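Zwischenbericht an die Förderstelle
Projekt: Schülerwerkstatt Handgreifer, Haus Sultow
Berichtszeitraum: erstes Halbjahr bis September
Verfasst von: Yaryna Horobets, Projektleitung

1. Stand der Arbeiten

Sehr geehrte Damen und Herren,

mit diesem Bericht möchte ich Ihnen den Stand unserer Werkstatt mitteilen. Die Gruppe hat 16 Teilnehmende zwischen 14 und 18 Jahren und trifft sich jeden Mittwoch um 16.30 Uhr im Haus Sultow. Die fachliche Begleitung hat Estrella Alvarado von der Firma Hevari übernommen. Sie kommt jede zweite Woche und ist in den übrigen Wochen telefonisch für uns erreichbar.

Im Antrag hatten wir drei Abschnitte beschrieben: Bau der Handgreifer, Aufnahme von Bewegungen und Übertragung auf den Roboterarm. Der erste Abschnitt ist abgeschlossen. Der zweite läuft seit dem Frühjahr und nimmt mehr Zeit in Anspruch, als wir geplant haben. Der dritte Abschnitt hat noch nicht begonnen.

2. Bau der Greifer

Die Jugendlichen haben fünf Paar Handgreifer gebaut. Die erste Fassung war zu schwer, und die jüngeren Teilnehmenden konnten sie nur wenige Minuten halten. Eine kleine Gruppe hat deshalb den Griff neu gezeichnet und die Wandstärke reduziert. Bei der zweiten Fassung war das Gewicht in Ordnung, aber die Fingerpolster haben sich mehrmals gelöst. Wir haben den Kleber gewechselt, und seitdem gab es nur noch einen solchen Fall.

Die Würfel mit den Markierungen mussten wir zweimal drucken. Beim ersten Druck war der weiße Rand um die Muster zu schmal, und die Software hat die Lage der Greifer oft verloren. Diesen Fehler hätte ich früher bemerken müssen, er hat uns zwei Treffen gekostet.

3. Aufnahme von Bewegungen

Für die Aufnahmen haben wir mit der Gruppe eine Liste von Gegenständen aus dem Haushalt vereinbart. Zu Beginn standen darauf nur feste und einfache Formen, zum Beispiel Becher, Dosen und Holzklötze. Seit dem Sommer arbeiten wir auch mit Gegenständen, die leicht, groß oder unhandlich sind. Dazu gehört ein Lampenschirm, an dem noch das Kabel hängt. Die Jugendlichen haben ihn selbst vorgeschlagen. 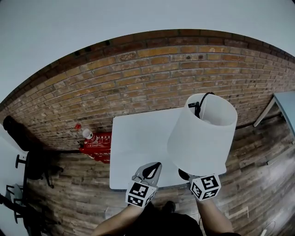
Arbeit mit den Handgreifern: Der rechte Greifer hält den Lampenschirm von unten.

Bei solchen Gegenständen hat die Gruppe viel diskutiert. Ein Teil wollte den Schirm immer mit beiden Greifern halten, der andere Teil fand es besser, mit einem Greifer zu halten und mit dem zweiten nur zu führen. Wir haben beschlossen, beide Varianten aufzunehmen und getrennt zu speichern. Das Kabel ist weiterhin eine Schwierigkeit, weil es sich bei jedem Durchgang anders legt. Frau Alvarado hat uns geraten, die Lage des Kabels vor dem Start nicht zu korrigieren.

Bis zum Ende des Berichtszeitraums wurden 2.228 Aufnahmen gespeichert. Nicht alle davon sind brauchbar. Für die Durchsicht arbeiten die Jugendlichen in Paaren, und jedes Paar prüft pro Treffen 50 Aufnahmen nach einer gemeinsamen Prüfliste. Am häufigsten wird aussortiert, wenn ein Würfel zu lange von der Hand oder vom Gegenstand verdeckt ist.

4. Abweichungen vom Plan

Der Roboterarm, den wir bei der Firma Chávez bestellt haben, ist noch nicht geliefert. Als neuer Termin wurde uns der November genannt. Der dritte Abschnitt verschiebt sich dadurch um zwei Monate. Die Kosten bleiben gleich.

Eine zweite Abweichung betrifft die Software. Im Antrag hatten wir ein fertiges Programm vorgesehen. Die älteren Teilnehmenden haben inzwischen ein eigenes kleines Werkzeug geschrieben, das sie Plalulside nennen. Es zeigt den Weg beider Greifer als Linie und markiert die Stellen, an denen ein Würfel nicht erkannt wurde. Für die Durchsicht reicht es völlig aus. Den Betrag, der für die Lizenz geplant war, möchten wir gerne für Ersatzteile und Druckmaterial verwenden und bitten dafür um Ihre Zustimmung.

5. Beteiligung der Jugendlichen

Drei Jugendliche haben die Gruppe vor den Sommerferien verlassen, zwei davon wegen eines Umzugs. Die Plätze konnten wir über die Warteliste wieder besetzen. Die neuen Mitglieder werden von den erfahrenen eingearbeitet, was an manchen Nachmittagen etwas laut ist, aber gut funktioniert.

6. Nächste Schritte

Bis zur Lieferung des Arms schließen wir die Durchsicht der Aufnahmen ab und schreiben die Bauanleitung für die Greifer in einer Form, die auch andere Schulen benutzen können. Den Verwendungsnachweis mit den Belegen schicke ich Ihnen gesondert. Wegen der Umwidmung der Lizenzmittel wäre ich für eine Antwort bis Ende Oktober dankbar, damit wir das Material rechtzeitig bestellen können.

Mit freundlichen Grüßen
Yaryna Horobets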